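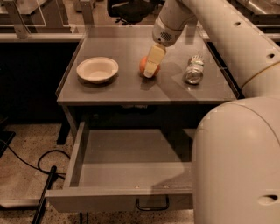

*Signe Amundsen and Pendo Rugemalira, Itov – June 2021*

# Jesard

Jesard is a set of 154 recordings of one white arm working at a grey desk with a drawer. We made it to test a training method we call Ladefoged, and it is released together with the model weights (Zutus v2). If you only want the weights, skip to Files.

## What Ladefoged does

A long tidying job is normally learned from whole recordings, start to finish. Ladefoged cuts each recording wherever the gripper opens or closes, and gives every piece its own short written instruction. The model trains on the pieces. At run time a small planner picks the next instruction from the head camera view and hands it over.

Cuts are placed automatically and then checked by hand. Pendo did the checking. Where the two disagreed, the hand cut was kept and the automatic one is stored next to it as `cut_auto`.

## Objects

The desk setup is a bowl, a silver can, a round orange item and a pale yellow block, with the drawer open. Instructions name things by colour and shape only ("put the orange one in the drawer"), so please keep to that if you add your own.

## Results

We ran 100 trials with each model, same desk, same start positions.

| Model | Whole job finished |
|---|---|
| Trained on full recordings | 71 |
| Zutus v2 with Ladefoged | 97 |

Most of the gain is in the second object. The baseline often stopped after the first one and hovered over the drawer. Two of the three Zutus failures were planner mistakes: it asked for an object that was already put away. The third was a dropped can.

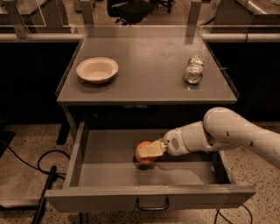
**Can I train on Jesard without using the cuts?**

Load it with `cuts=none` and you get the full recordings with a single instruction each. The baseline in the table was trained that way.

## Files

- `episodes/` – head camera video and joint positions
- `cuts/` – cut times and instructions, one text file per recording
- `weights/` – Zutus v2
- `splits.json` – training and held-out lists

## Known problems

- Everything comes from one desk and one room. We have not tried another.
- Warm, brownish light throughout. Colour jitter in training helped a bit.
- Joint positions lag the video by 2 frames in the older recordings. The loader corrects this, but the raw files do not.

A second desk is planned for July.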